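Widersprüche in der Migrationsdebatte – wie damit umgehen, ohne dass der Verein auseinanderfliegt?

Gefragt am 16.04.2023 in: Politik und Gesellschaft, Debattenkultur

moorkante

Hallo zusammen, ich moderiere bei uns in Sundska den Gesprächskreis im Bürgerhaus, offene Runde, keine Partei. Im März hatten wir das Thema »Wer darf eigentlich wem reinreden«. Ging um indigene Gruppen, Mission, Zuwanderung, Leitkultur, alles in einen Topf. War mein Fehler, Thema zu breit.

Jetzt mein Problem. Ein Teil der Runde sagt: die Linken sind inkonsequent. Bei kleinen Völkern weit weg heißt es Selbstbestimmung, Schutz der Kultur, bloß nicht anfassen. Wenn aber der Nachbar hier im Ort sagt, ihm gehe die Veränderung zu schnell, ist er gleich rechts. Der andere Teil sagt, das kann man überhaupt nicht vergleichen, und wer es vergleicht, hat schon Hintergedanken.

Danach war Stimmung im Keller. Zwei sind seitdem nicht mehr gekommen, einer hat mir eine Mail geschrieben, 7 Seiten, davon sechs über mich.
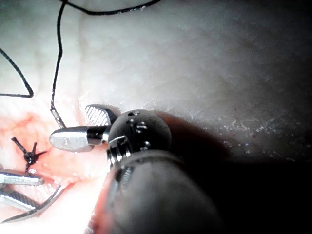
Ich will das Thema trotzdem nochmal machen, aber besser. Frage also: Ist der Vorwurf der Doppelmoral sachlich haltbar? Und wie führt man so eine Diskussion, ohne das nach zehn Minuten nur noch über Gesinnung geredet wird? Bitte keine Linksammlungen, die hab ich schon. Und bitte auch nicht »einfach absagen«. Der Saal ist bezahlt.

Nachtrag: Wurde gefragt wie groß die Runde ist. Normal passt alles an zwei Tische. Beim letzten Mal Stühle aus dem Nebenraum geholt. Das Interesse ist also da, nur eben gereizt.

Nachtrag 2: Ich selbst schwanke. Finde an beiden Seiten was dran. Hilft beim Moderieren leider nicht, beide halten mich für den Gegner.
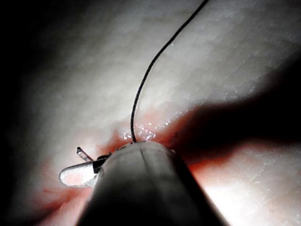

Heltell

Haltbar ist der Vorwurf nur halb. Kurz warum, muss gleich weg.

Selbstbestimmung bei isolierten Gruppen wird meist mit zwei Sachen begründet, die man auseinanderhalten muss. Erstens Krankheit. Wer keine Abwehrkräfte gegen unsere Erreger hat, kann am Kontakt sterben, ganze Dörfer sind so verschwunden. Das ist ein Argument über Leib und Leben und hat mit Kultur erstmal nix zu tun. Zweitens Macht. Eine winzige Gruppe ohne Anwalt, ohne Presse, ohne Stimme im Parlament kann sich anders nicht wehren. Eine Gemeinde in Deutschland hat einen Gemeinderat, Gerichte, eine Lokalzeitung (noch).

Soweit die eine Seite. Wer aber sagt »jede Kultur hat ein Recht auf Fortbestand«, ganz allgemein, ohne Einschränkung – der hat tatsächlich ein Problem. Dann gilt der Satz auch für das Dorf mit Schützenfest. Und viele sagen ihn genau so, auf Podien, auf Plakaten. Da trifft die Kritik, und da sollte man sie auch stehen lassen.

Umgekehrt übrigens genauso. Die Konservativen bei uns im Ort fanden Mission jahrzehntelang prima, Zivilisation bringen und so. Dieselben Leute reden heute von Überfremdung. Wenn Kultur ein Schutzgut ist, dann war sie das früher auch schon. Hab das mal in einer Runde gesagt, war kurz sehr still.

Mein Vorschlag: Lass beide Seiten den allgemeinen Satz aufschreiben, auf den sie sich stützen. Ein Satz, ausformuliert. Dann den Satz auf einen Fall anwenden, der ihnen nicht passt. Wer dann zurückrudert, muss eben einen besseren Satz liefern. Das geht ohne Gesinnung, weil man über Sätze redet und nich über Leute.

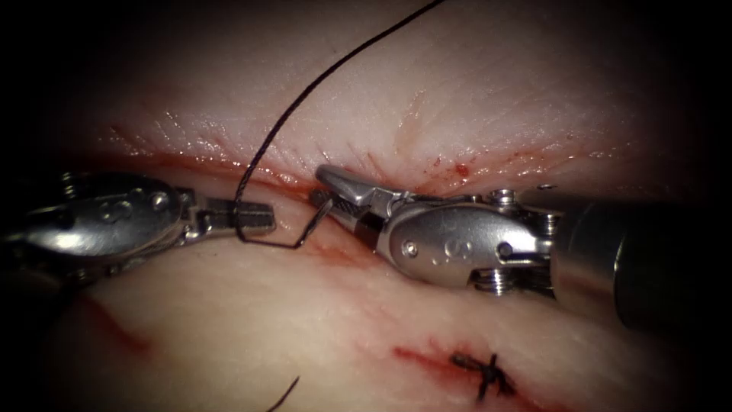 Noch zur Praxis. Redezeit begrenzen, Eieruhr reicht. Keine Zwischenfrage ohne Meldung. Und den Fall vorher festlegen, EINEN Fall. Bei uns hatten wir mal vier, am Ende wusste keiner mehr, ob wir über Inseln oder über Grundschulen streiten.

Den 7-Seiten-Mann würde ich anrufen. Nicht zurückschreiben, sonst kommen vierzehn.

Lim_59

Ganz ehrlich ich verstehe die Aufregung nicht. Natürlich ist das Doppelmoral. Sieht doch jeder. Wenn man 100 Leute auf der Straße fragt sagen die das auch, nur traut sich im Bürgerhaus keiner. Immer diese feinen Unterscheidungen, Krankheit, Macht, blabla. Am Ende kommt immer raus das die eine Seite recht hatte.

Mein Tip: einfach abstimmen lassen am Anfang, dann weiß jeder woran er ist.

moorkante

Danke schonmal. Abstimmen am Anfang werd ich nicht machen, dann sitzen alle in ihren Lagern fest und ich kann um acht das Licht ausmachen. Das mit dem aufgeschriebenen Satz gefällt mir. Wie lange gibst du denen dafür?

Heltell

Fünf Minuten. Länger wird's ein Aufsatz. Karteikarten austeilen, groß schreiben lassen, dann an die Wand. Und vorlesen immer von jemand aus dem anderen Lager, das bremst.

Juteck

Muss hier doch was ergänzen, bin eher auf der konservativen Seite, damit das klar ist.

Was mich an solchen Runden ärgert, ist gar nicht die Inkonsequenz, die hat jeder. Ärgerlich ist, dass ein Motiv unterstellt wird, bevor man ausgeredet hat. Ich sage: mir ist wichtig, dass im Ort noch Platt gesprochen wird. Antwort: aha, was hast du gegen Zugezogene. Nichts hab ich gegen die. Meine Schwiegertochter ist zugezogen, die spricht inzwischen besser Platt als mein Sohn.

Andersrum gibts das natürlich auch. Wer für Aufnahme ist, wird als naiv hingestellt oder als einer, der sein eigenes Land nicht mag. Ist genauso daneben.

Hatten voriges Jahr einen Abend zum Thema, der Saal war voll, 200 Leute, für unsere Verhältnisse irre. Lief erstaunlich gut – und zwar wegen einer einzigen Regel, die vorn auf dem Zettel stand: Über Absichten anderer wird nicht geredet. Wer es doch tut, gibt das Mikro weiter. Musste dreimal angewendet werden, einmal bei mir.

Zum Inhaltlichen: Heltell hat recht mit Leib und Leben. Würde aber einen Punkt dazunehmen. Freiwilligkeit. Ob einer kommt und mitmacht, oder ob einer kommt und mich bekehren will, ist ein Unterschied, und zwar auf der Insel wie im Dorf. Ein Missionar will, dass der andere sich ändert. Die meisten Zuwanderer wollen Arbeit und eine Wohnung. Da hinkt der Vergleich, muss ich als Konservativer zugeben. Wo er nicht hinkt: bei der Frage, ob die Leute vor Ort überhaupt gefragt werden. Werden sie oft nicht, und das nehmen sie übel, egal was man sonst von der Sache hält.

Was ich für deinen Abend machen würde, in der Reihenfolge:

Die Regel mit den Absichten auf jeden Tisch legen, vorher laut vorlesen.

Den einen Fall schildern, nüchtern, ohne Wertung, am besten schriftlich vorher rumschicken.

Sätze schreiben lassen wie oben beschrieben.

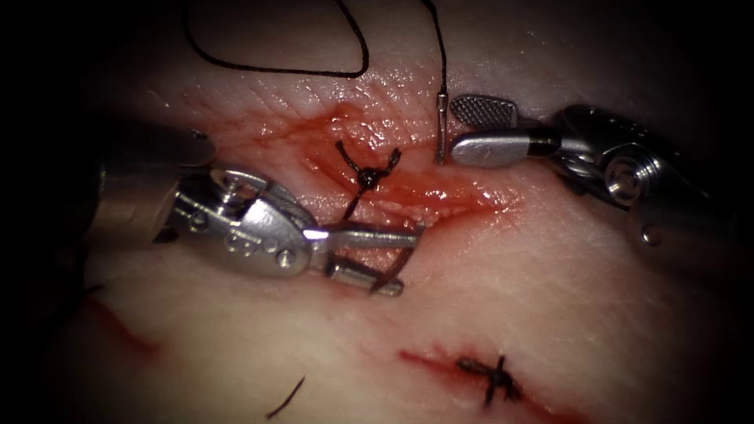
Pause machen, und zwar VOR der offenen Runde. In der Pause reden die Leute normal miteinander, danach ist der Ton besser. Getränke nicht vergessen, bei uns war der Kaffee alle, das gab mehr Ärger als die Migration.

Offene Runde, halbe Stunde, dann Schluss. Auch wenn noch Meldungen da sind. Wer noch will, bleibt halt stehen und redet weiter.

moorkante

Super, das nehm ich so. Regel kommt auf die Tische. Fall wird wahrscheinlich der mit der Mission, da hat hier im Ort niemand direkt Aktien drin. Die Grundschule lass ich weg, da knallts sofort.

Die zwei, die weggeblieben sind, hab ich angeschrieben. Einer kommt wieder, will aber nicht neben dem anderen sitzen. Sitzordnung also auch noch.

Heltell

Namenskärtchen. Und den Mailschreiber nach vorn, da hat er weniger Publikum.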